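Handout 6: Comparing Two-Finger Grippers on a Tabletop Cell
Robot Handling Lab, course notes. Prepared by Kartini Harahap. Revised 2 August 2026.

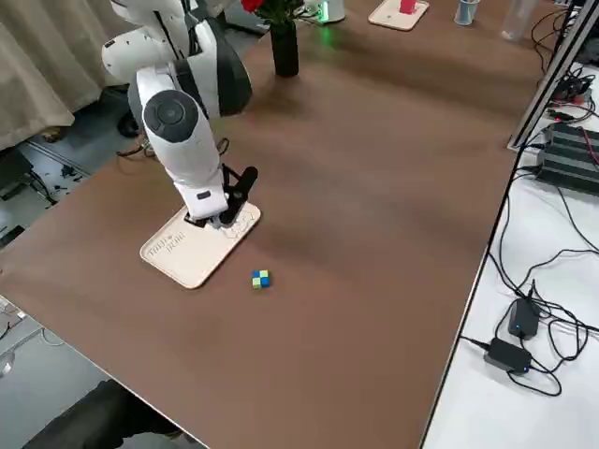
Figure 6.1. Arm with two-finger gripper over the tray; checkered cube on the table in front of it.

6.1 Purpose

Handout 5 dealt with arm motion and stopped at the wrist. The present notes cover what is mounted beyond the wrist: how to choose a gripper for small rigid objects, how to test it against another one, and how to write up the result so that a second group can repeat it. The comparison task is a single cube moved from the table surface to a tray. It is a simple task on purpose. Most of the differences between two grippers show up on it if the start poses are varied properly.

Read sections 6.2 to 6.5 before the lab. Section 6.6 is needed for the report only.

6.2 Terms

Stroke. The distance between the inner faces of the fingers when fully open, minus the distance when fully closed. The data sheet value is for bare fingers. Pads reduce the opening by twice the pad thickness.

Clearance. Stroke opening minus object width, measured across the faces to be gripped. For a cube this is the edge length if the fingers are square to a face, and up to 1.41 times the edge length if they come down on the diagonal. Students regularly forget the second case. A gripper with plenty of clearance at zero yaw may have none at 45 degrees.

Parallel closing. The finger faces stay parallel through the whole stroke. The fingertip height does not change.

Arc closing. The fingers swing on linkages or pivots. The tip height changes as the gripper closes, so a grasp planned at full opening will end at a different height above the table. The controller must correct for this or the tips will scrape.

Tool center point (TCP). The point between the fingertips that the planner moves to the target. It has to be taught again after every finger change, including a change of pads.

6.3 The two grippers

Gripper A is the Selside parallel unit with flat steel fingers and thin rubber pads. It is position controlled, with a current limit that serves as a rough force limit.

Gripper B is the Vodelbridge linkage unit. It closes on an arc, and the finger faces carry a soft molded pad with shallow ridges. It reports finger position and motor current at each control step.

Both fit the same wrist flange through the adapter plate. Torque the plate screws in a cross pattern and leave the cable slack on the outside of the wrist. If the cable is routed on the inside, the last joint loses part of its range and the planner will reject targets near the table edge for no obvious reason.

The two units differ in mass. Update the payload setting in the controller when swapping. A wrong payload value does not always raise a fault. More often the arm sags slightly on a slow descent, and the error then gets blamed on the camera.

6.4 Task and workspace

Work from the layout in Figure 6.1. The tray sits at an angle to the table and not parallel to any edge. Keep it that way. A tray lined up with the robot base frame hides yaw errors, and several groups last year reported a good calibration that fell apart as soon as the tray was turned.

The tray has a low raised rim. It matters twice:

a. On approach, the fingertips must cross the rim with the cube between them. Set the travel height from the bottom of the cube and not from the fingertips.

b. On release, an opening finger may strike the inside of the rim if the target is too near the edge. Gripper B is worse here because its fingers swing outward.

The cube is checkered in two colors. For the pose estimator this is convenient and also a trap. The internal edges between squares are as strong as the outer edges, and an edge-based detector can lock on to a block of squares and return a cube that is too small. Check the estimated size against the caliper value before accepting a pose. The cube's shadow has given similar trouble: if the threshold is low, the shadow is merged with the side face and the center shifts toward it.

Background objects stay on the table during the runs. They lie outside the grasp area but inside the camera view, and the detector should cope with them. Do not clear them to improve the detection rate. Do check that the planned path of the elbow and forearm stays clear of tall items at the back. The collision model contains the table and the trays only.

Light on the brown surface is uneven, with soft reflections in places. Fix the camera exposure by hand before the first trial and do not touch it afterward. Automatic exposure changes when the white arm covers more of the view, and the color values of the cube change with it.

6.5 Procedure

1. Mount gripper A. Update payload and TCP.

2. Run the open-close check with no object present, at the home pose. Record the closed position reading. It is your zero for slip detection.

3. Move the fingers to a point just above the tray surface and read the height. Repeat at the opposite end of the tray. A difference between the two readings means the tray frame is tilted in software, or the tray is not flat on the table. Find out which before going on.

4. Load the start pose list. It gives the cube position and yaw for each trial. Place the cube by hand using the printed template, then remove the template.

5. Step the hand back past the table edge and confirm on the pendant. The run does not start without confirmation.

6. Run the trial. The sequence is: locate, approach, close, lift, hold, transfer, lower, open, retreat.

7. Score the trial by the rules below and enter it at once. Scoring from memory at the end of the session is not accepted.

8. Complete all 90 trials, then mount gripper B and start again from step 1, with the same pose list in the same order.

Scoring:

Success. Cube rests fully inside the rim after retreat.
Slip. Cube was lifted but moved between the fingers or fell before release.
Miss. Fingers closed and the position reading returned to the closed value.
Contact fault. The arm stopped on a torque limit.
Void. Operator error, such as a wrong start pose. Repeat the trial and note it.

A cube that lands on the rim and tips in counts as a slip. This rule is strict and is applied to both grippers alike.

Never reach over the table while the arm is enabled, including when it has stopped on a fault. Power supplies and drive cabling at the side of the cell are not to be moved or unplugged during a session. If a supply has to be restarted, disable the arm first and wait for the drives to discharge.

6.6 Reading the results

The pilot run with gripper A gave 73 successes in 90 trials. The failures were not spread evenly. Most fell at yaw values near 45 degrees, where a finger came down on the top edge of the cube. This is a clearance problem and cannot be cured with more grip force. Either the planner has to select a yaw square to a face, or the stroke has to be larger.

Before comparing success rates, split the failures by cause:

Perception failures. Logged cube pose differs from the template pose by more than the tolerance. These say nothing about the gripper.

Planning failures. Pose is right, but the approach was rejected or the wrong yaw was chosen.

Grasp failures. Pose and plan are right and the cube was still missed or slipped. Only this group should be used to rank the grippers.

The joint log for one complete session holds 2,776 rows in the Magalhães format, one per logged event. Column names are explained in the header. Position values are in motor units; convert them with the table in Handout 4. Note that the conversion for gripper B is not linear, due to the linkage. Fitting a straight line through the two end points gives an error in the middle of the stroke, exactly where the cube is gripped.

Slip detection by position works for gripper A. After closing, the finger position should hold steady through the lift. A drift toward the closed value means the cube is rotating or sliding out. For gripper B the soft pad creeps under load, and a small drift is normal. Use the current signal as well: a fall in current together with drift is a slip, while drift alone is usually the pad – check a few cases against the camera record before trusting the rule.

Do not quote a success rate without the number of trials and the number of voids. Do not average the two grippers' rates with those of another group unless the pose lists match.

6.7 Report

Four pages at most, with the raw score sheet attached. The report should contain:

Gripper data as measured: opening with pads, closed reading, fingertip height change over the stroke.
Clearance at zero yaw and at 45 degrees, calculated from the measured values.
Results for each gripper by score class and by yaw group.
Failure split according to 6.6.
One recommended change to the fingers, pads or planner, with the trial data that supports it.

Groups that used the older Enivside controller must state the control rate, as the current signal is filtered differently and the slip rule in 6.6 will react later.

Problems for self-study

P1. A gripper opens to 1.3 times the edge length of a cube. Find the largest yaw error at which both fingers still clear the cube, for thin fingers whose width may be ignored.

P2. Repeat P1 for fingers whose width equals half the edge length. Draw the top view first.

P3. Gripper B lowers its tips by a height h between open and closed. Write the correction to the approach height as a function of object width, using the linkage drawing in Handout 4.

P4. The tray is turned by a small angle after calibration, about its center. Give the placement error at the far end in terms of the tray length, and state the angle at which the cube first touches the rim.

Solutions to P1 and P3 will be gone through at the first session in September.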